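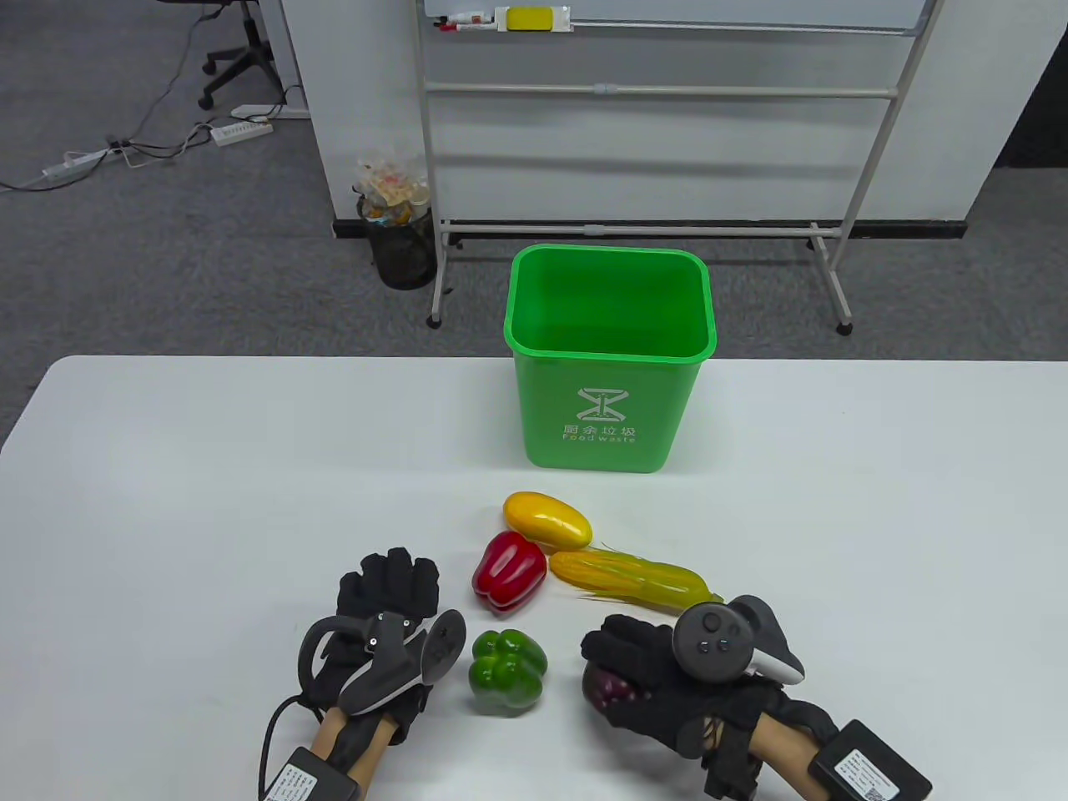
Speaker notes, 12 min. when spoken slowly

Opening. Wait until people have sat down. Say good morning, and thank Callura for the room and for the coffee.

I want to talk today about the food waste bin, and about how we teach people to use it. My work at Flutunen is with households and small offices that begin to sort their waste. We have now done the table exercise with 174 people. I will tell you how we do it and what I have learned from their mistakes.

Start with the bin itself. Ours is green, with the white symbol and the words in Chinese and in English. The Chinese words, 厨余垃圾, mean kitchen waste. The English says Food waste. Ask the audience: is this the same thing? Let them discuss for one minute. Some will say that a kitchen also makes plastic film and paper, so the word kitchen is too wide. Others will say that a mango skin eaten at the desk was never in a kitchen. Both remarks are good. Do not choose a winner.

Next, the vegetables. We use artificial ones. They do not smell and we can carry them in a bag from one office to the next. Each person takes one vegetable, says its name, says which part of it becomes waste at home, and then puts it into the bin. It sounds like a game for children, and adults are sometimes shy in the beginning. Give them time.

(Slow down here. Last time I spoke too fast in this part.)

The easy ones are the peppers. The stem and the seeds go to food waste, and everybody agrees. Eggplant is also easy, with its green cap.
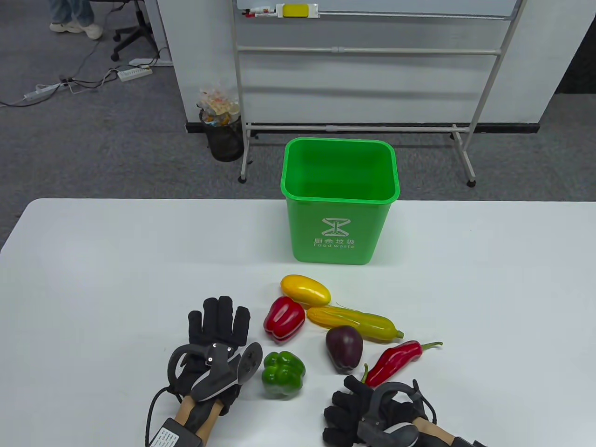
Corn is the difficult one, and I always keep it for the middle of the exercise. People ask about the husk, the silk and the cob. In my own town the husk is accepted. In the town where my sister lives, the cob must go with the other waste, as it is too hard for their machine. So I tell every group the same thing: look at the list of your own city, and put this list on the wall near the bin.

The mango makes the second long discussion. The skin is food waste. For the big stone inside, the rules differ again. If someone from the audience knows the local rule, ask this person to explain it to the others.

Now the table. Say these points without reading them:
Put the bin at the back and the vegetables in front of it, so the hand always goes forward.
Do not make a neat row. At home the vegetables do not lie in a row either.
Begin with an empty bin for every new person.
Use a white table if you have one. The colors are easier to see from the second row of chairs.

Story from Kazemi (2 minutes, skip if we are late). They had placed 2 bins in the lunch room, both without a lid and both green. The cleaning staff understood the difference very well, but the people who ate there did not. After they changed one bin to gray, the questions stopped. I like this story because it cost almost no money.

Questions I expect:
Should the bin have a bag inside? Depends on the city. Ask who collects.
What about smell in July? Empty it every evening, and wash the bin with warm water.
Can we borrow the vegetables? Yes, write to Clusora, they keep the bag and the calendar for it.

Closing. Invite two people to come to the table and try. Leave the corn for the second person. Remember to switch off the microphone before packing the bag.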